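Civia Refurbishing Open Day: Worth the Drive?
November 19, 2025

I went to the Civia open day expecting a sales pitch with sandwiches, and for the first hour I got one. Civia buys used network equipment from offices that are moving or closing, cleans it up and sells it again. The brochure says every switch is "restored to like-new condition." I have bought enough used gear to want to see what that means before I believe it.

Annunziata Dal Bello led our group. She was friendly and quick on her feet, and she had a habit of answering the question next to the one you asked. When I wanted to know how many returned switches fail a second time, I heard a good deal about packaging. The packaging is fine. I asked again by the loading door and was told the figures would be ready in February.

The receiving room was the weakest stop. Gear comes in on pallets, gets a label and waits. How long it waits seems to depend on who is asking. Guido Longo, who runs that side, told us two days. A label I read on one of the shelves suggested six, and when I pointed at it he said that one was a special case. Maybe so. I would have liked to pick the next label myself.

Things got better at the benches. I had pictured rows of spotless white tables, because that is what the website shows, and the real ones are a lot more worn. I took that as a good sign. A work surface with paint on it has at least been used for something.

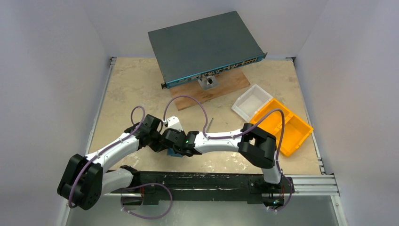
What I wanted to find out was how much attention the ports get. On a used rack switch the ports are where trouble starts. Clips wear out, pins bend, dust packs in, and a unit can light up nicely and still drop a connection twice a week. Graziella Grasso, who trains the bench staff, gave me the straightest answer of the day: every port is looked at, but only a sample is tested under load. She didn't dress it up. The brochure does, and I think the brochure should be changed.

I also asked about the rack ears. Plenty of resellers lose them and ship you a switch you can't mount without a trip to the parts store. Civia says its switches go out with both, and Grasso said customers can send the unit back if they don't. I'll hold them to that.

Lunch was two kinds of soup and a talk on Flarnlow, their stock tracking system - a slide deck, no live screen. I skipped the second half and talked with Rasmus Jankauskaitė, who buys for a school district and had driven five hours to be there. He has ordered from Civia before and had no complaints apart from slow email.

Would I buy from them? One switch, maybe, for a closet where a failure wouldn't ruin anyone's morning. I've asked for the return figures in writing and will post them if they come.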